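Plates, racks and other things you ask me

I've been writing about my kitchen for long enough that the same questions keep landing in my inbox, and a good third of them are about plates. So I've put them on one page. If yours isn't covered, send it along and I'll add it when I get a minute.

Why colored plates? Doesn't white go with everything?

It does, and I ate off white for years! Then my friend Areti Dimitriou moved out of her place in Wumcombe and handed me a box of plates in every shade of sherbet, and I never went back. Toast looks happier on pink. Soup is another matter – I still use white bowls for that.

How do you keep them from getting scratched?

Mostly by not piling them up. A tall pile means dragging the bottom one out from under everything else, and a matte finish shows every bit of it. I stand mine up whenever I have the wall space. If you have to stack, put a paper towel or a round of felt between each one (I cut mine from an old blanket, 9 inches across, and they've held up fine).

What should I clean the table with first? 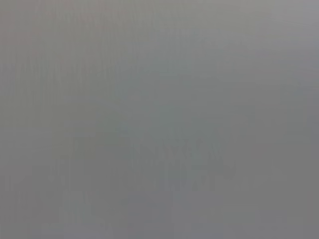 Warm water, a drop of dish soap and a soft cloth, then a dry cloth straight after. Grit is the enemy, especially the sandy stuff that comes in with vegetables. One grain under a plate rim and you've got a little curved scratch in your tabletop forever. Ask me how I know.

Clear stand or wire rack?

I like clear acrylic because it disappears and lets the colors do the talking. Wire is sturdier and cheaper, and Ruben De Smet wrote in to say his has survived two kids and a move, so there's that. Acrylic does need gentle handling: no scouring pads, no window spray with ammonia in it, and keep it away from the stove.

What order do you put the colors in?

Whatever makes me smile that morning. Lately it's coral pink at the very back, then lavender, then turquoise in front, each one set over a bit so you get a slice of the color behind. The pale green is the one I keep changing my mind about.
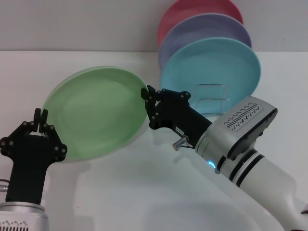
Morenike Ekwueme

Can I just lean them on the wall, with no stand?

You can for an afternoon. I wouldn't leave them like that overnight, and definitely not if you have a cat. On a slick white top like mine the bottom rims want to creep forward, so a strip of clear non-slip liner helps a lot.

Are they okay in the dishwasher?

Check the back of yours. I wash mine by hand, partly out of habit and partly so I can look out the window for a bit.

Do you sell any of these?

Nope, sorry! I only write about them. Flor Ccori does a plate swap every June, though, and I'll post the time here once she tells me.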